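7 Greifer im Vergleich: Was ein Versuch zeigt und was nicht

Wer einen Greifer kaufen will, bekommt zuerst eine Erfolgsquote genannt. Der Vertrieb von Brelow wirbt mit 500 fehlerfreien Griffen, Kolwood mit 3,000 Zyklen ohne Nachstellen. Beide Angaben mögen stimmen. Für die Auswahl taugen sie wenig, solange offenbleibt, welches Teil gegriffen wurde, wie es lag und wer nach einem Fehlgriff die Ausgangslage wiederhergestellt hat.

Santoro hat in seinem Laborbericht vorgeschlagen, jeden Vergleich mit dem Aufbau zu beginnen und die Quote ans Ende zu stellen. Dieses Kapitel folgt ihm darin, wenn auch nicht in allem. Seine Annahme, 100 Wiederholungen je Objekt reichten in jedem Fall aus, halten wir für zu großzügig (Abschnitt 7.4).
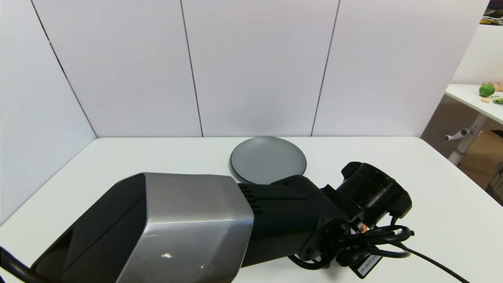
Seite 143

Ein flacher Teller auf glatter weißer Platte ist als Prüfobjekt unangenehmer, als Datenblätter vermuten lassen. Der Rand bietet wenig Höhe, und ein Backengreifer muss fast bis auf den Tisch hinunter. Ingwer und eine grüne Frucht, wie sie auf dem Nebentisch liegen, stellen andere Anforderungen: Die Knolle ist unregelmäßig, die Frucht kann wegrollen. Eine gemeinsame Quote über solche Objekte verdeckt gerade den Unterschied, den man wissen möchte.

Zu selten gefragt wird auch nach den Kabeln. Hängen sie in Schlaufen am Handgelenk und laufen von dort über die Tischfläche, so können sie je nach Armstellung ziehen, hängen bleiben oder ein Objekt verschieben. Im Protokoll steht dann »Fehlgriff«, und der Greifer bekommt die Schuld. Ob zu Recht, lässt sich nachträglich kaum klären. Wir verlangen deshalb, die Kabelführung vor jeder Messreihe zu notieren und während der Reihe nicht zu ändern.

Abschnitt 7.1 behandelt die Wahl der Prüfobjekte, Abschnitt 7.2 den Wechsel zwischen 2 Greifern am selben Arm.

Weitere Kapitel
6 Kameras am Arm und über dem Tisch
8 Der Regler von Ozoliņš: Nachgiebigkeit messen
9 Fallstudie Trusitwood
Anhang C Protokollvorlagen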